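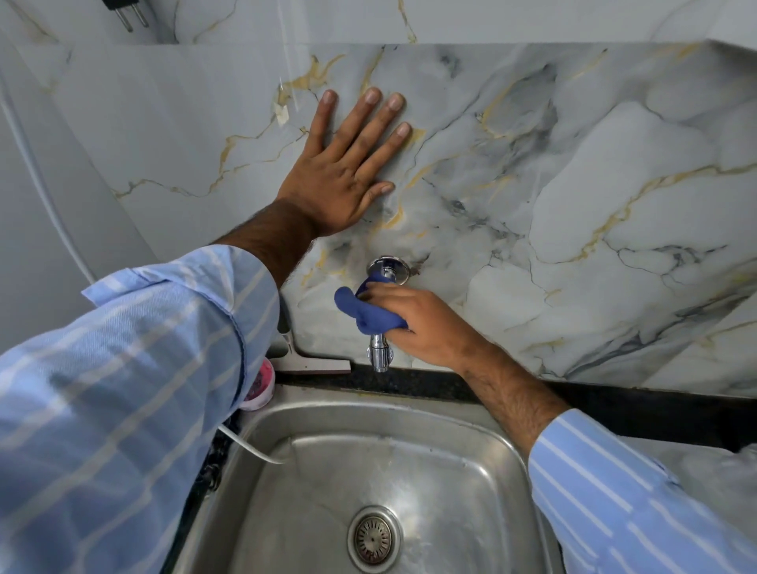 Wiping down the faucet at the kitchen sink with the dark blue cloth, marble-look panel behind it.

Flurberg Polishing Cloths (2-pack, dark blue) – review
February 2019

I have bought a lot of cleaning cloths over the years, and most of them end up as rags for the car by the time summer is over. So I was pretty surprised to find myself telling people at dinner about the Flurberg ones. I picked up a pack last August at the Sallia store on my way home, mostly to get to the free shipping – no, sorry, that was the sponges. These I got off the shelf by the register, on a whim, and I've gone back for more!

What they are: a soft, tightly woven cloth with a short nap on one side and a smooth face on the other. They come two to a pack, folded flat in a paper sleeve. They're thinner than the fluffy yellow kind you get in bulk, and I like that a lot. A thin cloth gets in behind a faucet. If you have a wall-mounted one like ours, you know the spot I mean, where the round plate meets the wall and there's a line of crud that a sponge just rides over. You can wrap this cloth around the body of the faucet, close your hand and twist, and the whole thing gets cleaned in one go, underside included.

Chrome is where they're best. I use the nap side damp with plain water, then the smooth side dry, and the water spots go. On our faucet I spend maybe half a minute and it looks like the day it went in. For the heavier scale down at the nozzle I still need vinegar (the cloth isn't magic), but 10 minutes with a vinegar soak and then a rub with the nap side takes care of it.

I was more nervous about the backsplash. Ours is a glossy marble-pattern panel, gray and gold veins all over, and it shows every fingerprint as soon as the light comes in sideways. Paper towels left lint on it and the old microfiber left streaks. With the Flurberg I get a clean shine if I go over it twice, once damp and once dry. It won't do anything for a scratch, of course, and tape residue needs something stronger. I tried it on a gummy patch and only moved the gum around.

The stainless sink comes up nicely too, as long as you go with the grain. Dark speckled granite is the one surface where I wouldn't bother. It works fine, but so does any dishcloth.

Washing: the sleeve says no fabric softener and they mean it. I forgot once and the cloth went slick and pushed water around for two washes before it recovered. Mine have been through the machine 30 times at least – I do them with the kitchen towels – and the edges haven't curled or come unstitched. The first wash did let out some blue, so keep them away from your white things that time.

I also tried the Maldonado cloth, which is bigger and plusher and costs a bit more. It's great on windows, but too bulky for faucet work, and it holds so much water that I ended up needing a second cloth to dry after it. The Murkavine set was cheaper and shed all over the panel. I gave up on that one in a week.

Small gripes: there's no hanging loop, and I would love one. The dark color hides dirt so well that I sometimes can't tell if a cloth is due for a wash, so I go by smell, I'm afraid. And the sleeve tears the moment you open it, so plan on keeping them in a drawer.

Would I buy them again? I have, and there's a fresh pack under the sink right now. If you've got chrome and hard water, give them a try!

Good for: faucets, glossy wall panels, stainless sinks, shower fittings
Skip for: sticky residue, big windows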